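FOR IMMEDIATE RELEASE
2nd January
Plarnance Shared Workshop, Dralholm

Home-built folding helper from a Dralholm workshop bench gets its first public plans

DRALHOLM – Hi! I'm the person behind the Eklund, a home-built robot project that has been living on the back bench at Plarnance since last May, and I'm very happy to say that the plans are going up on the workshop website today. All of them. Drawings, parts list, the print files, my notes (spelling mistakes included) and the hand-held grippers we use to teach the thing. You can download the lot for free and build it, change it, or take it apart and tell me what I did wrong.

I should say what it is. The Eklund is meant to be a pair of arms that helps with clothes. Picking them up, turning them the right way out, folding them, putting them on a pile. I started on it after a winter of wrestling with coats and quilts in a small apartment and thinking there had to be a better use of my Sunday evenings. So I went down to the workshop, paid my dues, and spent those Sunday evenings on a robot! My apartment has never been messier.

The arms themselves are still at the wobbly stage and they stay bolted to the bench in Dralholm. What's further along is the gripper. It comes in a version you hold in your hand, so you can do the chore yourself with the same kind of fingers the robot will have, and a camera on the tool records what you do. We've been taking these home and using them on whatever is lying around, and that has taught me more about finger shape than all the drawing I did beforehand.

Shirts were where I began and shirts are easy. You pinch a corner, you lift, the rest follows along. Then I moved up to puffy coats and everything I thought I knew went out the window.

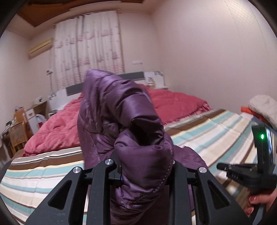 Padding is the trouble. A puffer squashes down when you grab it, so the fingers close much further than you'd guess, and the slick kinds of cloth want to slide right out again. If you take too small a bite you get only the outer skin of the coat. Too big a bite and you've got a wad the size of a loaf of bread and no idea where the sleeves went. I've learned to go for an edge with stitching along it and to lift slowly, then let the coat settle before doing anything clever.

The files we're releasing today are for gripper version 11. Versions 1 to 10 are in a cardboard box under the bench and you're welcome to come and look at them, though a few are in pieces. Number 4 opened beautifully and then wouldn't close. Number 7 was fine until it met a bath towel. With 11 I stopped trying to make the fingers strong and let them give a bit, and I moved the handle so my wrist didn't ache by the end of an evening. That second change sounds small but it means I get through a whole pile of washing in one go and still feel like doing another.

What's in the download:

Print files for the hand-held gripper, left and right
Print files for the bench version, which shares the same fingers
A parts list with the pins, screws and springs
A build guide of 22 pages, with a fix-it section at the back
My notes from May onward, unedited

You'll need a 3D printer or a friend who has one, a small set of hex keys and a free weekend. My first complete pair took 21 hours to print, and then I put one of the joints in backward and had to start that side over. The guide now has a large warning on that page. Please read the large warning.

If you don't have a printer, come and use ours. Plarnance has 3 of them and the evening sessions are open to anyone, member or not, as long as you sweep up after yourself. I'm usually there, at the bench nearest the sink, with the kettle on. We also have a shelf of spare coats, blankets and odd pillowcases that people have dropped off for practice, and I'd love more. Kids' snowsuits especially! Anything with a hood. Fitted sheets too, if you're feeling cruel.

A few of you have asked whether this will be for sale. It won't, at least from me. I like building it much more than I'd like mailing it. If somebody wants to make kits from the plans, the license lets you, and all I ask is that you leave the project name on it and share any changes you make to the fingers.

You've also asked when it will fold a shirt on its own. I don't know yet. On the bench it can take hold of a T-shirt and lay it down more or less flat, and after that it makes some choices I wouldn't make. The next job is getting the two arms to stop bumping into each other, which they do mostly at the elbows. After that comes a softer pad for the fingertips. I have a bag of rubber scraps to try and no real plan for which goes first, so if you've worked with grippy materials and have opinions, write to me, please.

There's one more thing coming up. The workshop is taking a table at the spring makers' day in Atidville in May, and the Eklund is going with us. You'll be able to try the hand-held grippers on a heap of clothes and see how you get on. It's harder than it looks for the first few minutes and then your hands just sort of get it. I'll bring the broken versions as well for anyone who likes that kind of thing (I do).

Reporters, teachers and other curious people are welcome to visit before then. Send a note through the contact form on the Plarnance site with "Eklund" in the subject line and I'll write back, normally the same evening. Photos of the bench, the arms and the early grippers can be sent on request. Parking is behind the building, and the side door sticks, so give it a good shove.

About Plarnance
Plarnance is a shared workshop in Dralholm with wood, metal and electronics benches, a sewing corner and a small print room. Members pay by the month and evening sessions are open to all.

Contact: the Eklund project, care of Plarnance Shared Workshop, Dralholm

###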